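Flondgate transfer rumors, data card

What it is: 2,483 transfer rumor items from fan sites and local papers, English only, each one tagged with club, player position, claimed fee if there is one, and whether the move happened by the close of the window. Covers 2 windows. Put together by Todeo, cleanup scripts from the Prelisik repo.

Why: wanted to know which outlets just repeat each other. Most do.

Files
rumors.csv, main table, one row per item
outlets.csv, 175 outlets, with country and a rough type (paper, blog, forum)
annan_map.json, club name aliases, taken from the old Annan list, needs work

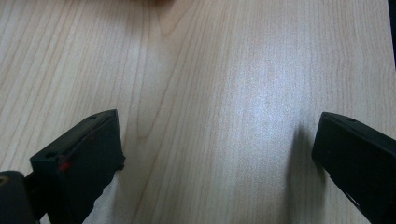 Columns worth knowing: src_id joins to outlets. claimed_fee is in whatever currency the article used, NOT converted. status is one of 4 values: done, failed, loan, unknown. Loans with an option to buy go under loan, even if the option was used later.

Known problems
- duplicate players where the accent got dropped
- goalkeepers undercounted, the position parser missed "keeper" until December
- some forum posts have the wrong time zone, so Sunday night items can show up as Monday
- fee ranges keep only the lower number. will fix
- womens teams missing from the first window entirely

No train/test split. If you make one, split by player, otherwise the same story ends up on both sides.

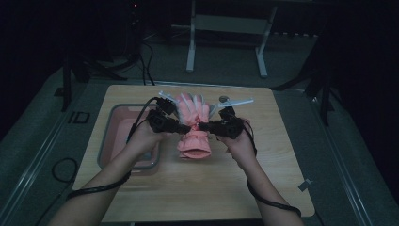 Pink glove held upright between two black grippers, wooden table.

License: research use only, article text not included, just links and our tags. Some links are dead allready. Open an issue for corrections, include the row id please.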